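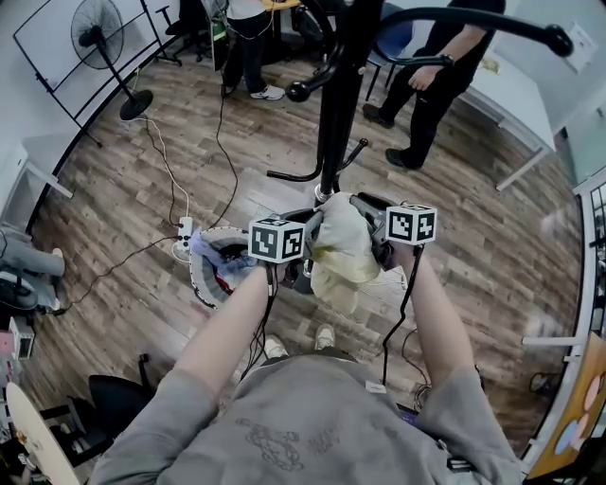
Kirstin Nisbet

Notes to go with the visit to Barville, 1 April 2026. Read them before the May tutorial and bring your own notes as well.

The station we spent longest at was the cloth one. The operator holds a gripper in each hand and does the job directly, with no robot arm involved. Each gripper carries a block printed with black square patterns. The patterns give software a fixed shape to look for, so the position and tilt of the tool can be worked out at every moment. Takeshi Hoshino, who led our group, called one complete run of a task an episode. We will use the same word.

Cloth is a hard case. A box keeps its shape when you lift it. A cloth held at its top edge bunches and folds, and the same grasp can leave it hanging in a different shape each time. Think about what a program would need to know before it could choose a second place to grip.

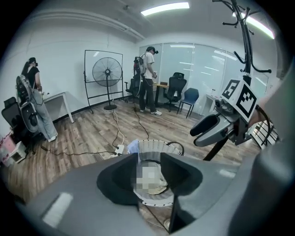

Note also how much else was in the room: a coat rack, a basket, chairs, cables on the floor, other people at work with rigs on their backs. Takeshi's view was that a system trained only against a bare background does badly elsewhere. Compare this with the Urnmont reading, section 9, which argues for starting simple.

For the tutorial:

Write 80 words on why a gripper with two fingers might be preferred to a hand with five.

Sketch the steps for hanging one cloth on a hook. Mark any step where both grippers must move together.

Questions to me or to Annag Dunbar in room 13.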